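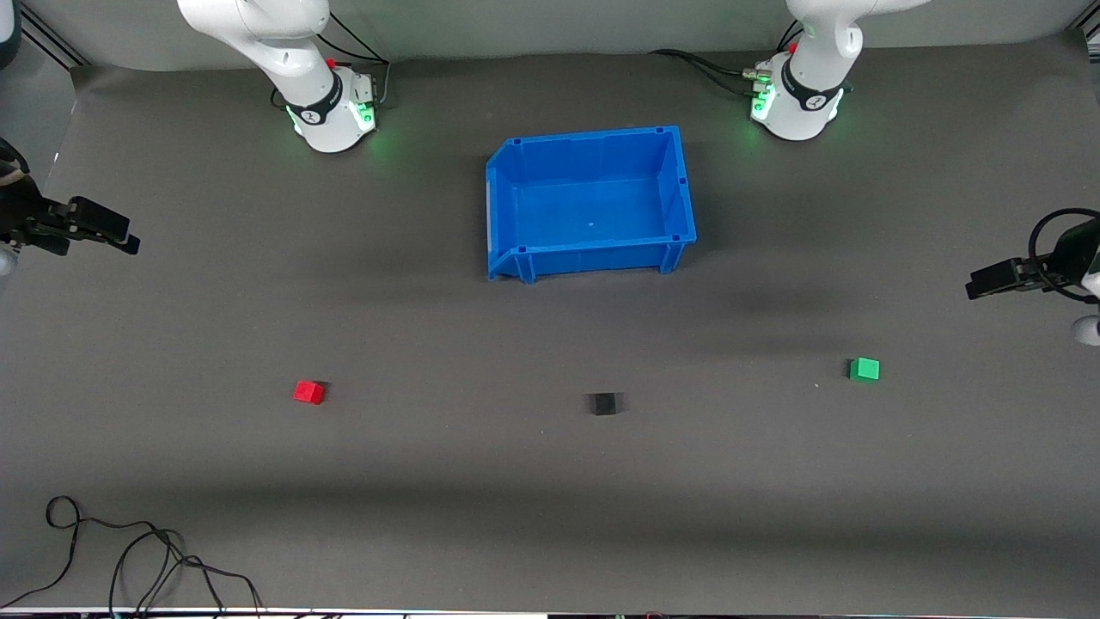 One attendee asked whether the tabletop had to be dark gray at all, as small dark parts are hard to find on it and a lighter color had been discussed in the spring. The chair replied that color was item 3 and would be taken in order.

Work Tables and Room Surfaces, Working Meeting
Nolten, Allthorpe building, ground floor meeting room
7 November 2020

1. Minutes of the previous meeting
Accepted with one correction. Under item 4, "wall paint" should read "wall primer".

2. Matters arising
2.1 The floor marking tape has been ordered. No delivery date yet.
2.2 The question of who holds the key to the paint locker remains open. Carried forward.
2.3 The room drawing still shows the 1996 layout. The corrected drawing is to carry the present table positions and the present door swing. Old copies to be withdrawn when it is issued.

3. Color of tabletops
3.1 The options were the present dark gray, a mid gray, and an off-white sample from Bhatia. The samples were passed around the table.
3.2 Points in favor of dark gray: low glare under the ceiling lights, good contrast with white and light items, and an existing stock of touch-up material. Points against: dust shows, and black items are hard to pick out.
3.3 The off-white sample was thought too bright for long periods of close work. It had also taken a stain from marker ink during the bench trial. The supplier states that the stain can be removed with alcohol. This was tried in the meeting and a faint mark remained.
3.4 Mid gray had some support. The sample is a different sheen from the rest of the range, and a second sample has been requested.
3.5 It was asked whether loose mats could be used over dark gray for jobs with black parts. Agreed to try this before any change of color. Two mats, light tan, 400 mm wide.
Decision: dark gray stays until the mat trial is reported.

4. Back wall
4.1 The light gray paint is to be kept. Scuffs near table height should be filled and touched up only where the filler has set hard – last time the patch sank.
4.2 A request for a shelf on the back wall was refused. A clear wall behind the tables is preferred, and small storage can go on the side wall near the sink. The side wall shelf is to be 229 mm deep to match the existing brackets.

5. Cleaning
5.1 The present practice differs from shift to shift. Some use the Nismont spray, some plain water and a cloth.
5.2 The spray leaves streaks on dark surfaces if it is not wiped off with a second cloth. Agreed wording for the notice: "Spray the cloth, not the table. Wipe once. Wipe again with a dry cloth."
5.3 Abrasive pads are not to be used on any tabletop. Remaining pads to be moved to the sink cupboard.
5.4 Tape residue is to be lifted with a plastic scraper. No blades.

6. Costs
6.1 Almost 200 dollars remains in the surfaces budget for the year. The mats and the filler will come out of this. The side wall shelf will be charged to the room budget.
6.2 A quote for new tabletops was received and noted. No action this year.

7. Any other business
7.1 The light switch by the door is labeled for the wrong row of lamps. New label to be printed.
7.2 The label printer is low on tape.

Actions
Order two tan mats – stores
Second mid gray sample – purchasing
Print and post cleaning notice – room supervisor
Reissue room drawing – drawing office
New switch label – room supervisor

Next meeting in December, same room. The mat trial will be the first item.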